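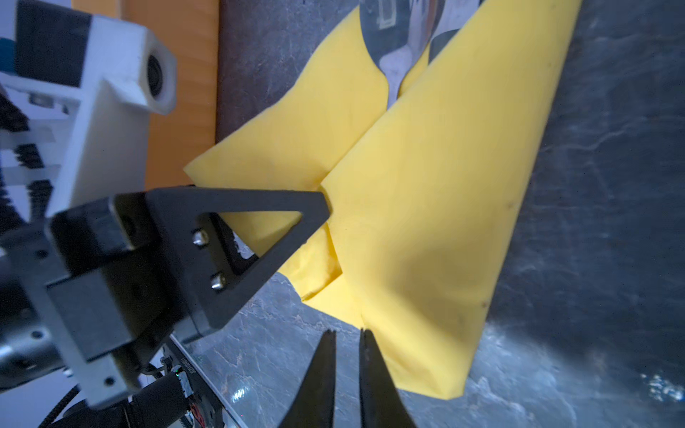 Bolden asked that the minutes open with its standing concern, which is that the number of recorded demonstrations has been treated as the main measure of progress. In its view, a folding task shown badly 100 times teaches the arms to fold badly.

Minutes of the Demonstration Review Meeting
Ernlow Project, Table Tasks
September 5, 2024

Represented: Ernlow (chair), Clulident, Cocco, Bolden

1. Minutes of the previous meeting
The minutes of the August meeting were approved with one correction. The total of accepted demonstrations should read 2,469.

2. Cloth and utensil task
Ernlow reported that 948 new demonstrations had been recorded by remote control since the last meeting. The task uses a yellow cloth, metal utensils, a tray and a white perforated basket, with two arms working from the front rail. Operators still differ in how they grasp the cloth. Some take hold at a corner, others pinch along an edge, and the trained policy has picked up both habits without settling on either.

The meeting agreed that operators will grasp at a corner until further notice. Recordings that begin with an edge grasp will be kept and labeled – they will not be deleted.
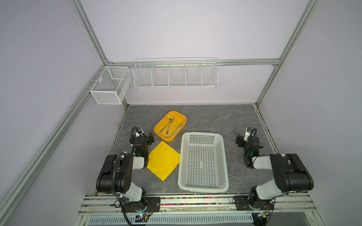 Cocco replied that a fixed rule on the grasp would be of little use unless the starting layout were varied as well, and asked that the cloth and basket be moved between recordings. Ernlow accepted the point. The operator guide will be changed to call for a new layout after every 6 recordings.

3. Remote control compared with hand guiding
Clulident presented a short comparison of the two methods. Moving the arms by hand was quicker to learn, but new operators tended to push against the joints and the recorded paths were uneven. Remote control took around 100 practice attempts before an operator's paths became smooth. The meeting noted that the comparison covered the cloth task only.

Decision: remote control remains the standard method. Hand guiding may be used for first trials of a new task.

4. Wrist views
It was noted that objects held close to a wrist camera can block much of its view. Operators are asked to rely on the fixed view when this happens and to avoid stopping in mid-motion, as pauses are copied by the policy.

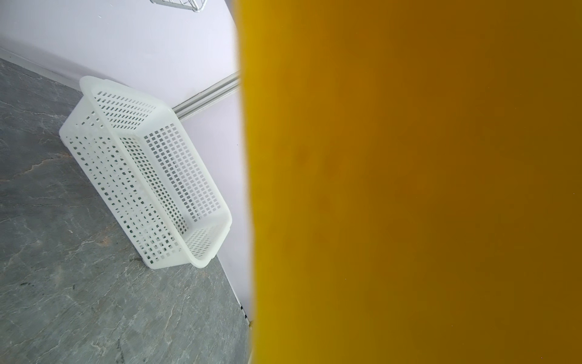
Clulident questioned whether operators should be shown the wrist views at all during a recording, given that the policy receives them in any case. Bolden disagreed and wished it recorded that small utensils cannot be picked up reliably from the fixed view alone. The item was held over.

5. Actions
Ernlow to revise the operator guide.
Cocco to draft the list of starting layouts.
Clulident to repeat its comparison with utensils only.
Bolden to propose a quality score for accepted recordings.

The date of the next meeting will be sent out with the revised guide.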